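The Loan Book at Gralport

Filed under: Short Fiction, Money & Work

Harpreet Melnyk had been at the Gralport Savings Bank long enough to remember when the loan book was a real book, green and heavy, with a ribbon in it, and she still said "open the book" when she meant the screen.

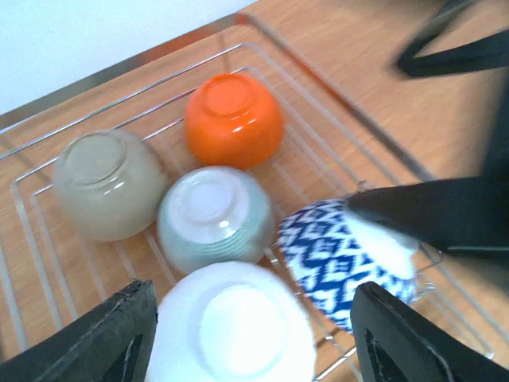
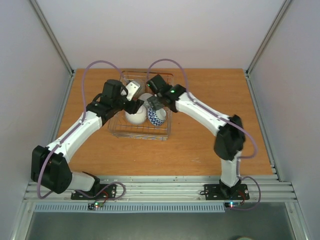 Bowls in the wire rack.

On the last afternoon of the quarter she opened it to Coşkun, the bakery on the hill, which owed the bank 200 dollars more than it had in the till, and which had owed some version of that sum (she smiled to think of it) through three managers and a flood. The new people at Ciline, who had bought the bank in October, wanted anything 30 days late marked as a loss.

"It's only a word," said the young man from Ciline, kindly enough, over the telephone.

"Well, so is bread," said Harpreet, and felt a little foolish, and asked him to hold on while she found her glasses.

She thought of old Mrs. Coşkun coming in with flour on her sleeves, paying in coins, always asking after Harpreet's mother and always waiting for the whole answer. Then she typed the word, as she had to, and saved it, and put on her coat. The hill was steep and the wind was coming up off the harbor, but the bakery light was on, and she needed a loaf anyway.

4 comments | 200 shares

marlowe_t: My dad was a teller for years and talked just like her. Lovely.

Pia R.: Did she tell Mrs. Coşkun? I want the next part please!

oldledger: We had a green one too. Weighed as much as a dog.

Pia R.: Reading it again with my tea, and I still want to know.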